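How to Pack a Cold Lunch the Night Before

Packing lunch in the evening takes ten minutes if the food is already cooked. Most of the work is in choosing things that still taste fine after a night in the refrigerator and a morning in a bag.

What you need

One container with a divider and a tight lid
One small container for sauce or dressing
Plastic wrap or a small bag for bread
Paper napkins
An ice pack, frozen flat
An insulated lunch bag

Step 1: Start with the main food

Use something left over from dinner. Cold chicken, hard-boiled eggs, baked tofu, and shellfish all work. Let hot food cool on the counter until it stops steaming, then put it in the refrigerator uncovered. Lid it once it is cold. Putting a lid on warm food traps steam, and the water drips back down and softens everything. Do not leave cooked food out for more than two hours, or one hour on a very hot July day.

Shellfish should be eaten the next day at the latest. If you are packing it in the shell, bring an extra bowl for the empty shells and twice as many napkins as you think you need.

Step 2: Keep wet and dry apart

A divided container saves a lot of trouble. Put anything with juice on one side and anything baked on the other. Leave small tomatoes whole. Cut cucumbers in thick pieces and pat them with a paper towel. Cheese can go next to vegetables, but crackers and cookies can't.
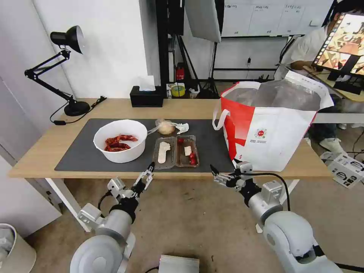 Check the lid before you rely on the divider. On many cheap containers the wall in the middle stops short of the lid, and liquid runs over the top as soon as the box is tipped. To test yours, put two spoons of water in one side, close it, and turn it on its edge over the sink. If the other side gets wet, use it for dry food only. I have an old Arnex box that passes this test and a newer one that fails it.

Step 3: Wrap the bread by itself

Rolls dry out fast in the refrigerator. Wrap each one tightly and leave it on the counter overnight, then add it to the bag in the morning. If you want a sandwich, carry the filling in the container and put it together at lunch. Butter can go on the night before.

Step 4: Pack the sauce last

Fill the small container no more than three-quarters full. Thick dressings travel better than thin ones. Gaurav Agarwal, who I shared an office with for years, mixed his with a spoon of plain yogurt, and I still do it that way.

Step 5: Load the bag in the morning

Put the ice pack at the bottom, the main container flat on top of it, and the sauce upright at the side. Bread and napkins go in last. A paper shopping bag is fine for a short walk if you have no lunch bag, but the food needs to go into a refrigerator when you arrive.

Storage and cleaning

Wash the container the same day. If the lid has a rubber ring, pull it out once a week and scrub the groove with an old toothbrush. Tomato stains fade if you leave the open box in a sunny window for an afternoon. For smells, fill it with warm water and a spoon of baking soda and let it sit overnight.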